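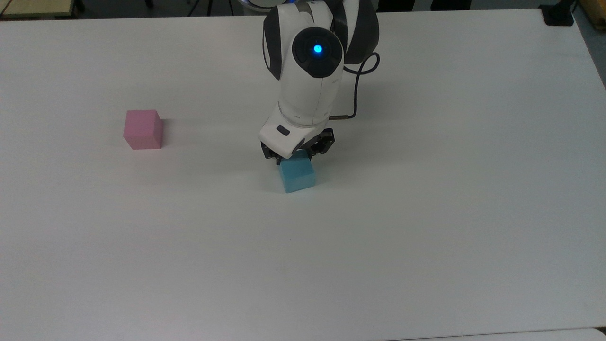 Paper is what the reader in Grajales calls it, and she wants to know why the magazines keep printing it as money. She has worked payroll for most of her life, she writes, and has never once been able to buy groceries with a valuation.

It's a fair complaint, and Lomeo is a good place to start. In January the delivery company's founder was worth $406 million by the usual reckoning. By Mon 12 November the same reckoning had him at $188 million. Headlines said he had "lost" the difference. Lost it where? He holds the same number of shares he held in winter. He has sold none, according to the company's filings, and he still lives in the house by the lake.

The sum behind these rankings is simple enough to do on a napkin. Take the last price anyone paid for a share, multiply by all the shares the founder owns, print the result. It assumes he could sell the whole pile at that price in one afternoon. Anyone who has watched a big holder head for the door knows how that goes.

Private companies are worse. Stavenine, which makes billing software, has no daily price at all. Its $373 million figure comes from one funding round in which a single investor bought a thin slice, with a promise of getting paid first if things went badly. The founder's shares carry no such promise. They were counted at the full price anyway.

Then there's debt, which the lists handle with a shrug. The owner of the Ula hotel chain is said to have borrowed $100 million against his stock. Some rankings subtract it. Others say they can't confirm the loan and leave him where he is, so he is a much richer man in one magazine than in the next.

I asked two of the list makers how they deal with this. One sent a page of method notes with the word "conservative" in it five times. The other said readers understand these are estimates. Maybe they do, but the estimates are printed to the nearest million, and I have yet to see one with a range beside it.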